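Papers > Laboratory Practice > Section 4
Search articles Advanced search Go
19/03/2020
Tove Ingvarsson, Czesław Baran

4 Equipment Planning for the Two-Arm Sorting Cell

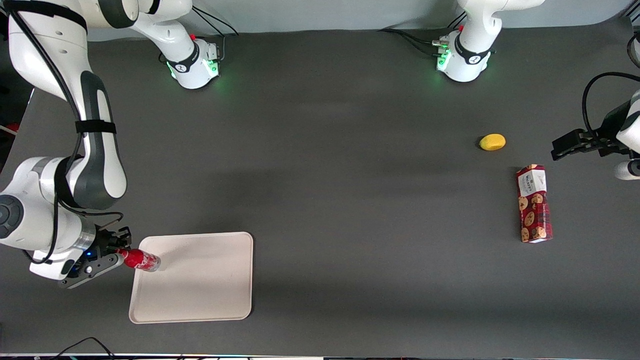 Figure 2. Two-arm cell during a tray task. The right arm holds a red can at a corner of the beige tray; a yellow lemon-shaped item and a cookie box are on the table.

4.1 Scope of the purchase

The Ustport laboratory had a fixed sum for one cell and no allowance for a later top-up. We divided the request into arms, end effectors, table and cabling, test objects, and spares. Software was paid for from the Sason project and is left out of the totals below. Computing hardware was already in place and is also left out.

Quotations were requested from Guvik and Hinds in November. The Guvik offer covered two arms with matching grippers under a single service contract. Hinds quoted the arms and the grippers separately, with a lower unit price and a longer delivery time for the grippers. We chose the Guvik offer. The difference in price was smaller than the cost we had assigned to a month of lost operation, and one contract reduced the work of handling repairs.

4.2 Grippers and object set

Parallel grippers were specified for both arms. A can, a box and a small rounded item such as those in Figure 2 place different demands on the opening width and on the approach direction. A can held horizontally needs clearance at both ends when it is brought over a tray with a raised rim. The box sets the upper limit on opening width if it is to be gripped across its short side. A suction tool was priced and then dropped from the request, as it would have required an air supply that the room does not have.

Test objects were budgeted as consumables. Packaging dents and tears under repeated gripping, and a worn box no longer presents the same shape to the gripper. We set aside 920 euros for objects and trays for the first year. Trays were bought in one color to keep contrast with the dark table constant between sessions.

4.3 Table, cabling and spares

Both bases are mounted near the far edge of the table, with cables led toward the back. The table was ordered after the reach of the arms had been confirmed from the supplier's drawings. We recommend this order of work. In an earlier plan the table came first, and the usable overlap between the arms was too small for handover tasks.

External cables along an arm are subject to bending at each joint and were treated as wear parts. The spares list contains three cable sets and two pairs of gripper fingers. No spare arm was bought. Under the service contract a failed arm is exchanged, and single-arm tasks can continue in the meantime.

Installation labor was entered as a separate line, including time for leveling the table and for repeating the calibration after the first week of use.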